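Dark Tops, Light Walls: Choosing a Work Surface
Speaker notes, Man-lok Hsueh. Clerico staff session, Wed 22 January 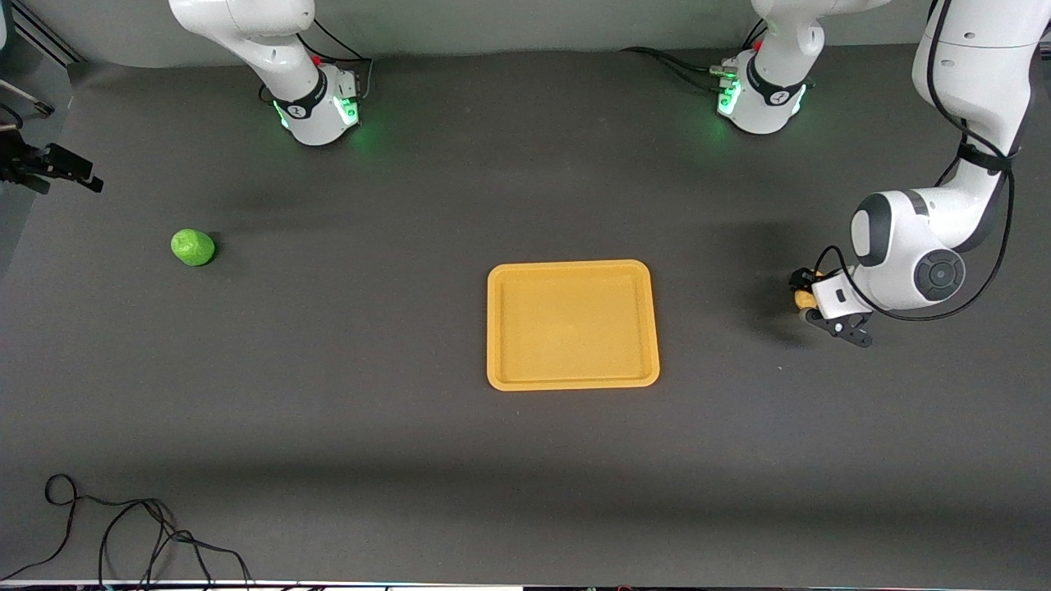
Slide 1. Color first

Charcoal-gray top, lighter gray wall behind it. Leave it up while people sit down.
Start with the question I get most: why go dark? Most of the shop tables at Satport were white until November. Under the overhead lights they were hard to look at by the end of a shift, and people were laying cardboard over them.
Dark gray cuts the glare. It also shows dust, lint and every crumb of eraser. Say this early or someone will bring it up for me.
The wall should be a step lighter than the top so the back edge is easy to see. If the two match, people set things down too far back.
Point out that shadows still show on a top this dark. Lamp position matters as much as it does on white.

Slide 2. Size

Ask who has measured their table. Wait for hands.
The old tables at Satport were 188 cm wide. Two people could share one if they got along. We went wider, and the complaints about elbows stopped.
Depth is the part people get wrong. Sit down, reach forward without leaning, mark the spot. Anything past the mark turns into storage.

Slide 3. Cables

Keep them toward the back. Black cable on a dark top is easy to miss, so don't let it wander into the middle where hands go.
Leave slack where anything has to move. Tie the rest down.
Thongsuk had the outlets put under the front edge. Fine for plugging in, bad for knees. Short version only, I went on too long about this last time.

Slide 4. Cleaning

Damp cloth, then a dry one. Circles leave marks on a dark top, straight passes leave fewer.
No furniture polish. It comes up shiny and we are back to glare.
Once a week has been enough for us. The Forotberg people do it daily and I am not going to argue with them.

Slide 5. Cost

Total for the Satport room was 3,705 dollars, delivery included. The lamps were 427 of that.
Some 25 people use the room in a normal week.
We kept the old frames and changed only the tops — mention this before anyone does the math on new tables.

Questions. If there are none, ask what color their tables are now and go from there.
Samples are on the side bench. Please put them back in order, light to dark.

Recent talks
Lamps and Where to Put Them
Shelves You Can Reach
What We Learned Moving the Satport Room
Labels That Stay On

Copyright Clerico. Contact the talks desk for copies. Back to top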